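Kategorie: Listenarchiv > Umzug & Haushalt
Zuletzt aktualisiert: April

Betreff: Re: Bücher einpacken - wie macht ihr das?
Von: Manuela Melis
An: Liste Umziehen mit Büchern

Liebe Yanti, liebe Mitlesende,

was für eine schöne Frage, und wie gut ich das Elend kenne! Ich zitiere mal das Wichtigste, damit die Neuen auf der Liste nicht erst suchen müssen:

> Yanti Yeoh schrieb:
>
> Hallo zusammen,
>
> wir ziehen im Sommer um, von drei Zimmern in zweieinhalb (fragt nicht),
> und ich sitze vor meinen Regalen und komme nicht voran. Es sind
> ungefähr elf Regalmeter, dazu die Noten von meinem Vater und ein
> Haufen Zeitschriften, die ich eigentlich weggeben wollte.
>
> Meine Fragen:
> Packt ihr die Bücher stehend oder liegend?
> Nehmt ihr die Kartons vom Umzugsunternehmen oder eigene?
> Und wie beschriftet ihr, dass man hinterher noch etwas findet? Beim
> letzten Mal stand auf allem "Bücher div.", und ich habe den
> Atlas erst nach Monaten wiedergesehen.
>
> Farah Hidayat hat mir am Telefon geraten, alles nach Farben zu
> sortieren, aber ich glaube, sie hat mich auf den Arm genommen.
>
> Danke und liebe Grüße
> Yanti

Farah hat dich ganz sicher auf den Arm genommen. Obwohl - ich habe mal bei jemandem im Wohnzimmer gesessen, wo alles nach Farben stand, und es sah wirklich hübsch aus. Gefunden hat er nur nichts, und den Kriminalroman, den er mir leihen wollte, habe ich bis heute nicht.

Also, der Reihe nach. Ich bin jetzt zweimal mit sehr vielen Büchern umgezogen, einmal noch aus der alten Wohnung in Holdale mit dem engen Treppenhaus, und beim ersten Mal habe ich so ziemlich alles falsch gemacht. Ich hatte mir diese großen Kartons geholt, in die auch eine Bettdecke hineinpasst, und sie bis obenhin mit Büchern vollgestopft. Den ersten haben wir zu dritt bis zur Wohnungstür geschoben, im Flur ist dann der Boden aufgegangen, und die gesamte Lyrik lag auf der Fußmatte. Mein Schwager redet heute noch davon, meistens beim Kaffee und immer mit Handbewegungen.

Seitdem nehme ich nur noch kleine Bücherkartons, und zwar alle gleich groß. Das mit dem gleich groß ist mir wichtiger als die Marke oder ob sie neu sind. Gleiche Kartons lassen sich stapeln, ohne dass der obere über den unteren hinaushängt oder in ihn einsackt, und im Transporter gibt es keine dummen Lücken. Ich kaufe sie gebraucht, meistens bei Hartono hinter dem Baumarkt, da stehen sie flach gefaltet neben der Kasse. Die von Stultel sind auch gut, aber die Grifflöcher sind mir zu scharfkantig, da braucht man Handschuhe. Boden immer doppelt kleben, einmal längs und einmal quer! Das reine Ineinanderstecken der Laschen reicht bei Büchern nicht, egal was auf dem Aufdruck versprochen wird.

Stehend oder liegend: Ich stelle die gebundenen mit dem Rücken an die Kartonwand, ganz wie im Regal, so dass sie sich gegenseitig halten, aber nicht quetschen. Taschenbücher lege ich, große unten und kleine oben. Was ich nie mehr mache, ist ein Buch mit dem Schnitt nach unten in eine Lücke zu stecken, da hängt der Buchblock im Einband und zieht, und bei älteren Sachen reißt dann das Vorsatz. Lücken stopfe ich mit Geschirrtüchern, die müssen sowieso mit. Zeitungspapier färbt ab, das habe ich an einem hellen Leineneinband gelernt und ärgere mich immer noch.

Zu den Noten von deinem Vater: bitte liegend und flach, und am besten ein Stück feste Pappe unten und oben drauf. Wenn es alte Hefte mit rostigen Klammern sind, kommt zwischen die Hefte je ein Blatt normales Papier. Gib den Karton nicht dem Unternehmen mit, den nimmst du selber auf den Schoß oder in den Fußraum. (Ich habe so mit einer Kiste Briefe auf dem Schoß zwei Stunden im Stau gestanden und habe dann angefangen, sie zu lesen, das war fast der beste Teil vom ganzen Umzug.)

Beim Stapeln gilt bei mir eine Regel, von der ich nicht abgehe: höchstens drei übereinander, und der schwerste unten. Und bitte nicht hochreißen! Aus den Knien, nah am Körper, und lieber zu zweit, wenn euch einer zu schwer vorkommt.

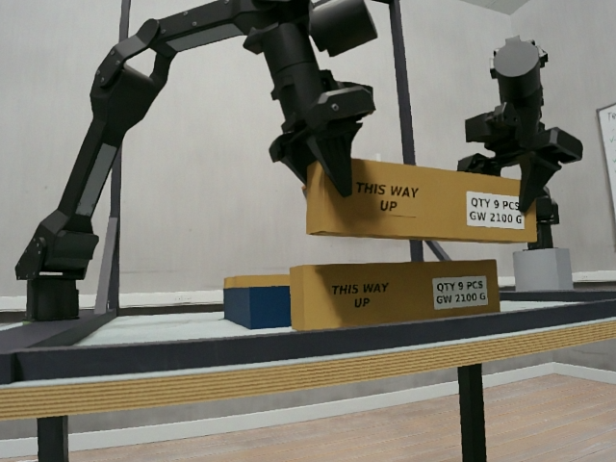 Manuela Melis, Listenbetreuung "Umziehen mit Büchern"

So, und jetzt zum Beschriften, das ist ja mein Lieblingsthema. "Bücher div." ist wirklich das Schlimmste, da kann man es auch lassen. Bei mir bekommt jeder Karton eine Nummer auf zwei Seiten (nie nur auf den Deckel, der ist ja im Stapel als Erstes verdeckt), und dazu führe ich ein Heft. Ein ganz normales Schulheft, liniert. Da steht dann zum Beispiel unter einer Nummer: Wohnzimmer, linkes Regal, zweites Brett von oben, Reiseführer und Atlas. Mehr nicht. Ich habe auch einmal versucht, jeden Titel einzeln aufzuschreiben, und nach 200 Büchern habe ich aufgegeben und mir ein Glas Wein eingeschenkt.

Yusri Halim, den die Älteren hier noch aus der Zeit kennen, als die Liste über Wavden lief, hat eine andere Methode. Er fotografiert jedes Regalbrett, bevor er es ausräumt, und schreibt die Nummer vom Karton auf einen Zettel, den er mit aufs Foto legt. Das geht natürlich viel schneller als mein Heft. Dafür muss man dann mit dem Telefon in der Hand zwischen den Kartons herumlaufen und Buchrücken heranzoomen, und beim letzten Mal war sein Akku leer. Vielleicht macht man am besten beides, ich bin nur zu faul dafür.

Was ich noch wichtig finde: Regalbretter mitnummerieren! Wenn du die Bretter abbaust, klebst du hinten ein Stück Kreppband drauf, gleiche Nummer wie der Karton. Beim Einräumen ist das ein Segen, weil die Löcher für die Bodenträger ja nie ganz gleich sitzen. Und die Bodenträger selbst kommen in einen Beutel, und der Beutel wird an ein Brett geklebt und wandert NICHT in die Werkzeugkiste. Hafiz Pasaribu hat vor einiger Zeit geschrieben, dass er seine Bodenträger in einem Kochtopf wiedergefunden hat. Hafiz, falls du mitliest: Ich denke bei jedem Topf an dich.

Und dann das Ausmisten. Du schreibst das so nebenbei, Yanti, mit den Zeitschriften, die du "eigentlich" weggeben wolltest. Gib sie weg! Jetzt, nicht nach dem Umzug. Nach dem Umzug ist man so froh, dass alles da ist, dass man sich von gar nichts mehr trennt, und dann stehen sie wieder zehn Jahre im Flur. Bei mir waren es Gartenhefte, und ich habe nicht mal einen Balkon gehabt. Ich habe mir dann einen Abend genommen, alle noch einmal durchgeblättert, die Rezepte mit Rhabarber herausgerissen und den Rest vor die Haustür gestellt. Am nächsten Morgen um 9 war der Stapel weg, ich war ein bisschen beleidigt, dass es so schnell ging.

Bei Büchern ist es schwieriger, das gebe ich zu. Ich mache es so, dass ich beim Einpacken jedes in die Hand nehme und überlege, ob ich es jemandem Bestimmten schenken möchte. Wenn mir sofort ein Name einfällt, kommt es in die Geschenkekiste, und wenn mir keiner einfällt und ich es auch selber nicht mehr lesen will, in die andere. Die Geschenkekiste ist dann leider oft die vollste. Manche Leute haben deswegen schon Angst vor meinen Umzügen.

Zu eigenen Kartons oder denen vom Unternehmen habe ich noch gar nichts gesagt, sehe ich gerade. Frag vorher, ob sie Leihkartons haben und wie lange du sie behalten darfst. Mir hat man einmal zwei Wochen gegeben, und das ist für elf Regalmeter einfach zu knapp, vor allem wenn die neuen Dübel nicht halten und man noch auf die Handwerker wartet. Und frag auch gleich, ob Bücherkartons extra kosten, wenn sie in den dritten Stock müssen. Das stand bei mir im Kleingedruckten und gab eine unschöne Diskussion auf dem Bürgersteig.

Ach, und lass die frisch ausgepackten Bücher ein paar Tage locker stehen, wenn die neue Wohnung gestrichen ist, und schieb die Regale nicht ganz an die Außenwand. Eine Handbreit Luft, mehr braucht es nicht. Ich hatte an der Nordwand mal Stockflecken in der Reihe mit den Kochbüchern - ausgerechnet.

Schreib doch bitte, wie es mit dem Atlas weitergeht, und ob zweieinhalb Zimmer am Ende reichen! Wer von euch noch Kartons abzugeben hat, meldet sich am besten direkt bei Yanti und nicht über die Liste, sonst haben wir wieder den ganzen Monat Kartonpost.

Herzliche Grüße
Manuela

PS: Das Kreppband bitte nicht auf die Einbände kleben, auch nicht "nur kurz". Ich sage das, weil ich es getan habe.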